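**On offer: the Curka soft-goods picking kit from Fason**

Fason has put its Curka kit on general sale after a trial period that started in May. It is a two-finger gripper with a small wrist camera, sold to shops and small warehouses that handle plush toys, socks, hats and other soft items.
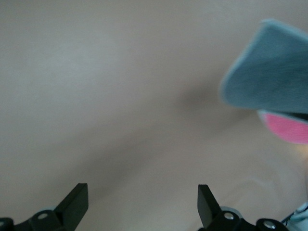 ## What you get

The box holds the gripper, the camera and its bracket, one cable set, a mounting plate and 3 pairs of fingertips in different widths. The price is $1,444 before shipping. The arm is not included. Fason lists the arms the plate fits on the order form, and it is worth reading that list before you pay, as older arms may need an adapter plate that is sold separately.

The camera looks out past the fingertips, so the picture on your screen shows both tips and whatever lies between or beyond them. You use the same view for setup and for checking a bad pick later.

## How it did at Rirnumthorpe

We ran the kit at the Rirnumthorpe workshop on a plain, light-colored table, mostly with plush toys. Mounting it and getting a first picture took 90 minutes, and a good part of that went on cable routing. The clips in the box are too small for the bundle — we ended up using our own.

Thick, stuffed pieces were easy. Thin flaps of fabric were harder, and the narrow tips did better on them than the wide ones. Shadows on the table caused a few false starts until we moved the lamp. The manual covers lighting in a single paragraph and could use more. Fast moves also blur the view, so we slowed the arm on the last part of each approach and left it that way.

The fingertips come off with ordinary screws and can be swapped at the bench. After each change the software asks for a short open-and-close check. Don't skip it. We did once, and the grip width was wrong for the rest of the run.

## Service and returns

Breathnach handles repairs and spare parts. The warranty runs 12 months and covers the gripper and camera. Fingertips count as wear parts and are not covered. Kits can be sent back unused in the original box, with the buyer paying the freight.

Orders placed by 29/10/2022 ship with a spare cable set at no charge. The order form is on the Fason site under Curka, and Breathnach takes orders by phone for customers who already have an account there.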